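Table-setting gripper trials: what's in the folder and how to read it

September — posted by the Suvarna bench

Hello! If you've found your way to this README you probably want the data, so I'll keep the chat short (I won't, but I mean well).

## What it is

Suvarna is a two-arm tabletop set we put together to compare two fingertip shapes on the same arms, with the same leader controllers and the same fiddly household objects. The tips are called Ustevex and Karano in the file names. Ustevex is the long tapered one. Karano is shorter and has a rubbery pad that I glued on myself, so please be kind about the edges.

There are 3,175 episodes in all. I'd use the 3,000 in `main/` for anything you plan to train on. The rest are in `odd/`, where I've put stalls, dropped frames and the afternoon I had the left and right streams swapped.

## Objects

Mostly candlestick holders, because they're top-heavy, shiny and miserable to grasp anywhere except the stem. Small round disks and little cups turn up too. Start positions change from one episode to the next, and a holder may begin upright or on its side.

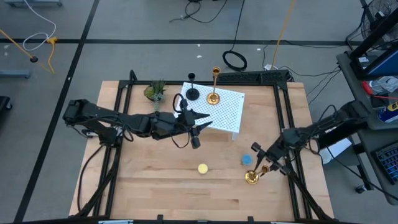
Picking up a holder that's lying down is where the two tips differ most. Ustevex gets under the stem nicely but lets it roll if you close too fast. Karano grips like anything once it's there — getting it there is the trouble, as the pad catches on the wood. I changed my mind about which I preferred at least twice, and there are 207 episodes tagged `side_pick` if you'd like to argue with me.

## Cameras

One overhead view and one at the wrist. The wrist view is wide, so you get plenty of finger and plenty of room as well. Exposure is fixed. I tried auto for a bit and the shiny stems sent it up and down like a yo-yo.
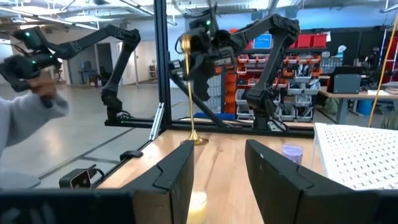

Driving is all done by hand with the leaders, no scripted motion anywhere. You'll notice the lag if you plot leader against follower: around 40 milliseconds on my setup, a touch worse when both arms move together. I haven't corrected for it, so shift the streams yourself if it matters to you.

## Known niggles

- `grip_width` is the commanded value, not the measured one. Sorry, I only spotted this late on.
- Karano episodes from the first batch have no pad on the right finger. They're tagged `bare_right`.
- The object labels were typed by hand, so "holder" and "candlestick" mean the same thing.

## Using it

Unpack it, point the Grekunine loader at `main/` and it should just go. If it moans about a missing calibration file, copy the one from `odd/` (same cameras, same mounts). Do tell me what you find, especially if you've got a third tip shape worth printing!

6 comments · 14 shares

Contact the Suvarna bench · © Grekunine · Back to top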